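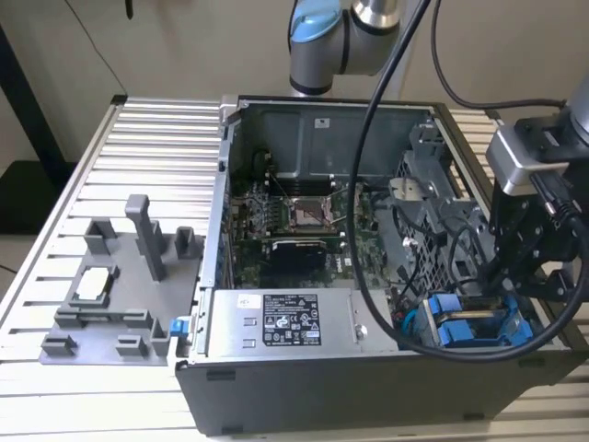 A desktop computer with its side panel removed.

The Case for Longer Service Lives in Public Offices

Public bodies replace their desktop computers on a calendar. In Cirkthorpe, as in many towns of its size, the schedule is written into the purchasing rules, and a machine that reaches the end of its term is withdrawn whatever its condition. The practice is easy to budget for and easy to audit. It is also wasteful, and the town should give it up.

The last replacement round covered 1224 machines across the municipal offices, the library branches and the schools. Each was retired on the same terms, whether it had been used all day for mapping work or had served as a catalog terminal at the Brondden branch. No inspection was required before disposal, and the rules made no provision for one.

A desktop computer is one of the few pieces of office equipment that can still be opened with ordinary tools. Memory can be added. A failed power supply can be exchanged for another of the same type. Staff in the town's technical office know this well and have said so in writing to the purchasing department.

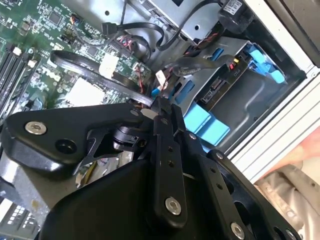
The usual objection concerns labor. It is said that an hour of a technician's time costs more than an old machine is worth. The comparison is the wrong one. The proper measure is the price of the new machine, together with the time spent ordering it, setting it up and moving a clerk's files across. When Suha Saliba reviewed these costs for the Atallah district, she found that repair remained the cheaper choice for machines up to eight years old.

A second objection concerns security, and it deserves more respect. Equipment that can no longer receive updates should not handle residents' records. That is a sound reason to retire a particular computer. It does not justify retiring every computer bought in the same month.

The purchasing rules should be amended in two respects. Disposal should require a short written finding on the condition of the machine. Suppliers, including Starkero under its present contract, should be asked to keep common parts available for the full period of use. The next contract comes before the council in February, and the amendments ought to be settled before bids are invited.

Related items
Who Pays for the Town's Printers?
Library Hours and the Evening Reader
Reading a Supply Contract: 14 Terms to Know
Letters on the Brondden Branch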